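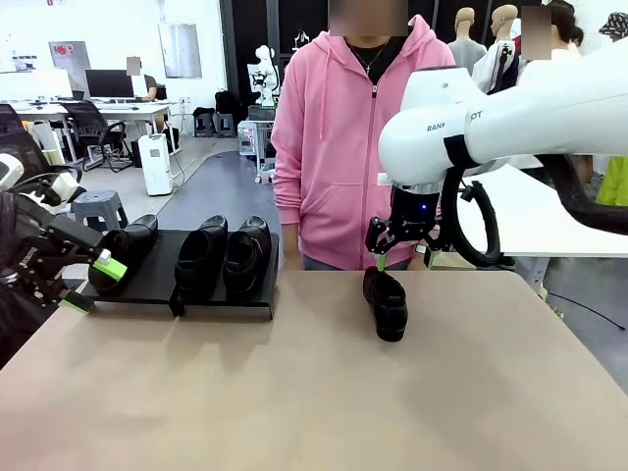

What is the Plostent shoe rack build?

A two-arm tabletop robot setup, put together in a shared workshop, that picks up shoes one at a time and places them on a slanted rack. The name covers the arms, the table, the rack and the control software as one package.

Plostent

Plostent is a hobby robotics project begun by Rozália Takács at the Drestley shared workshop. It is best known for the shoe rack task, though the same table has been used for towels, cutlery and a short-lived attempt at sorting batteries. Plans and code are free to copy. Most copies are home builds in garages and spare rooms, usually with one arm instead of two.

Contents
1 Background
2 Hardware
3 The rack and the shoes
4 Teaching the arms
5 Results
6 Known problems
7 Home versions
8 Name
9 See also

Background

Takács started with a single arm bolted to a door laid over trestles. The door flexed. Anything the arm learned in the morning was off by a finger's width by evening, and a good part of the first build log is about shims. The door was replaced in May by a proper table with cross bracing, and a second arm was added the same month.

Drestley is a members' workshop with a wood room, a metal room and one large open floor. The project has always been on the open floor. Floor space is rented by the month there, so the whole rig had to be movable, and early versions were on casters. The casters were later dropped in favor of screw feet. Wobble again.

Shoes were picked as a task after towels went badly. A shoe holds its shape, mostly, has an obvious front and back, and the finished state is easy to judge: on the rack, facing forward, not touching its neighbor. Takács has also written that she just had a lot of shoes by the front door.

Hardware

Arms. Two white six-joint arms, mounted one either side of the table and reaching inward. They do not need to be the same model but it saves a lot of work if they are. The pair used at Drestley was bought secondhand, total cost $3,869 including one spare wrist.

Grippers. Black parallel grippers with angular fingers. Fully open they clear the side wall of most adult shoes but not a boot.

Fingertip pads. Bright green, soft, and replaceable. Bare metal fingers slide on polished leather and leave marks. The pads are the cheapest part of the build and the one most often skipped by people copying it, who then write in asking why the shoe keeps spinning. The color was chosen so the tips stand out against a dark shoe in the camera view. Any color works if it doesnt match the shoe.

Cabling. Each arm has a thick cable that has to be left with a generous loop near the gripper. Too short and it pulls at the wrist on a low reach. Too long and it drags things off the table. The plans give a loop length for the Drestley arms only, measure your own.

Table. Large, beige, matte. Matte matters. A gloss top was tried and the overhead lights showed up in it as bright patches, which the vision software took for objects.

Control box. A small computer made up from parts by Brandes, a two-person shop that also cuts the mounting plates. Plates are sold seperately. Any recent desktop with a decent graphics card will do the same job.

Cameras. One fixed camera looking at the table from above or to one side, plus an optional one at each wrist. Home builders often leave out the wrist ones at first - fine for learning, less fine for placing close together.

The rack and the shoes

The rack is made from flat dark panels with a raised, slanted shelf, so shoes can stand at two levels. Cut list is in the plans. It should be fixed to the table or at least weighted. A loose rack creeps every time a shoe is pushed into place, a millimeter here and there, and after an hour the arms are placing onto nothing.

Shoes used in the standard task are glossy black slip-on loafers. No laces. Laces catch in the gripper brackets and were ruled out early. Black on a black rack is hard for the cameras, and this was left in on purpose as a test. Builders who only want a working demo are told to use brown shoes or a pale rack.

In the usual layout the rack goes to the left and the next shoe stands by itself on the open table to the right, toe toward the front edge. The right gripper comes down over the opening. The left one works at the rack, holding or nudging a shoe that is leaning.

Teaching the arms

No movements are written out by hand. A person steers the arms through the task, the positions and camera views are recorded, and a model is trained on the recordings. Each run through is called an episode.

The first usable model was trained on 338 episodes, all of one shoe placed on an empty rack. It could do that and nothing else. With a shoe already on the rack it stopped halfway and hovered. The current public set holds 2,085 episodes, with the rack at every stage from empty to full, and with some shoes started off at an angle.

Advice repeated in the project notes:

Keep the starting spots varied. A shoe always set down in the same place teaches the arm the place, not the shoe.

Record the fixes. When a shoe tips, keep going and straighten it. Those episodes are worth more than the clean ones.

Move slowly near the rack. Speed can be added on playback.

Same person should not record everything. People have habits, one early recorder always came in from the heel and the model never learned anything else.

Stop when tired.

A person normally stands at the table during playback, hands clear of the arms, close enough to hit the stop button. The notes are firm on this. The arms are not strong by factory standards but a finger between gripper and rack will get hurt.

Results

The project counts a placement as good if the shoe is upright, toe forward, and stays put once released. Over one long run of tests logged by Takács, 1,275 placements were tried. The log lists failures by type and does not give a single score, which has annoyed people who want to compare it with other builds. The most common failure is a shoe released slightly tilted against the side of the rack. Next is the missed grip, where the fingers close above the opening. Dropped shoes are rare.

Last revision of the results page is marked Aug 24, 2024. Newer test runs have been mentioned on the mailing list but not written up.

Known problems

Warm pads. After a long session the green pads go tacky and the shoe does not release cleanly. Swap them out or take a break.

Background movement. The open floor at Drestley is shared, with desks, chairs, carts and people going past. Early models were thrown off by anyone walking behind the table. Cropping the camera view to the tabletop helped. So did recording with people around from the start.

Left arm drift. The left arm in the original pair loses its zero point over a few days. Cause not known. Gets re-zeroed each morning.

Screws. Gripper bracket screws work loose. Thread lock on all of them, check weekly.

Last slot. With the rack nearly full there is little room between shoes, and the fingers bump the neighbor on the way out. A narrower finger has been drawn up but not tested much.

Home versions

The most copied home version is the Drurkis layout, a one-arm build meant for a kitchen table or a workbench. It drops the second arm and uses a rack with low dividers to hold the shoes upright instead. Slower, cheaper, and a good deal easier to set up. It cannot fix a leaning shoe except by picking it up again.

Things home builders most often change:

Table top - painted board is common. Flat paint only.

Rack - bought ones are fine if they can be screwed down. Wire racks are not, shoes rock on them.

Pads - cut-up silicone baking mat, a few people swear by bicycle inner tube.

Arm - smaller printed arms can lift a child's shoe or a canvas slip-on. A leather adult shoe is too much for most of them at full reach.

Power use is modest. Noise is not much of a problem either, except for the fans in the control box, and the arms can be run in a flat without bothering anyone downstairs.

Name

Plostent has no agreed meaning. It was the label on the folder that held the first drawings. Takács has given two different explanations for it and withdrawn both.

See also

Parallel gripper
Learning from demonstration
Drestley workshop
Drurkis layout
Fingertip pad materials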